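How to Prepare and Fly a Boost Glider

Posted 17 September 2021 in Tutorials

A boost glider goes up as a rocket and comes down as an airplane. The motor carries it to altitude, the power pod drops away at ejection, and the wing does the rest. The kit used for this tutorial is the Flekon, a small balsa model with a pop-pod on the nose. The same steps apply to most gliders of this type, but check the instructions that came with yours for the balance point and the list of approved motors.

You will need:

The finished glider and its pod
Modeling clay
Fine sandpaper
Masking tape
Recovery wadding
A streamer for the pod
A launch pad with rod, and an electric launch controller
Approved motors and igniters

Step 1: Check the wing

Hold the glider at arm's length and look at it from the back. Both wing tips should rise by the same amount. Now look for warps. If one trailing edge bends up or down compared with the other, hold that panel in the steam from a kettle for a few seconds, twist it gently the opposite way and keep it there until it cools. Repeat if it springs back. Keep your fingers out of the steam.

Sand off any blobs of glue along the wing root. A heavy coat of paint is the most common cause of a poor glide with this kit. One thin coat of sealer is enough. If you want color, use a marker on the underside, where it will help you see the model in the air.

Step 2: Balance

Take the pod off. The glider is always balanced without it.

Mark the balance point from the plan on the underside of both wings. Rest the wings on your fingertips at the marks. The model should sit level or point very slightly down at the nose. If the tail drops, press a small piece of clay onto the nose and try again. Add clay in pieces the size of a match head.

Step 3: Hand glides

Find a patch of tall grass and wait for calm air, which usually means early morning or the last hour before sunset. Hold the glider under the wing, point it slightly below the horizon and push it forward smoothly. Do not throw it upward.

Watch what it does.

If it climbs, stops and drops its nose, it is stalling. Add clay to the nose.

If it dives into the grass, take clay off.

If it turns hard to one side, look again for a warp on the wing. A gentle turn is good and will keep the model from flying off in a straight line. Most people set a wide left turn by bending the rudder tab a tiny amount.

Keep going until you get three flat glides in a row. Changes to the trim should be small, and you should make one change at a time.

Step 4: Fit the pod

The pod hooks onto the pylon at the front. It should slide on and off with no effort at all. Turn the model nose up, hold the glider and shake it lightly. The pod should stay seated under its own weight when the model is upright and fall away when the model is turned over. If it sticks, sand the hook. Do not oil it.

Attach the streamer to the pod, and make sure that the line cannot loop around the pylon. A snagged pod brings the glider down in a spin, and the club at Boltthorpe loses more models to this than to anything else.

Step 5: Load the motor

Put in the wadding first, then the folded streamer, then the motor. The motor must be tight in the tube. Wrap it with masking tape if it slides. Choose the shortest delay on the approved list. A glider that is still attached to its pod after the top of the climb will be pointing at the ground when the ejection charge fires.

Install the igniter last, at the pad, with the safety key out of the controller.
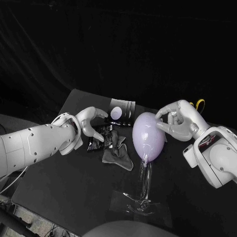

A black card and a small printed packet on a dark table.

Step 6: Launch

Set the rod straight up. Tilting it makes the glider roll over on its back. Use a small standoff under the tail so the wings do not touch the blast deflector, and see that the clips hang clear of the wing.

Stand back the full distance given in your safety code. Look for aircraft and people downrange, call out that you are launching, insert the key and count down from five. Remove the key as soon as the model has left the rod.

The Flekon should climb with a slow roll. A loop under power means the nose is too light or the tail is not straight. Do not fly it again until you have gone back to Step 3.

Step 7: Recover and log the flight

One person should watch the glider and another should watch the pod. They rarely land in the same place. At the Skirside field we walk toward the glider first, because it can drift a long way on a warm day.

Write down the motor, the amount of clay, the wind and the time in the air. Our best flight with this model so far is 98 seconds. The first one was 23 seconds, with too much clay on the nose.

Next in this series: building a tower launcher, planned for October.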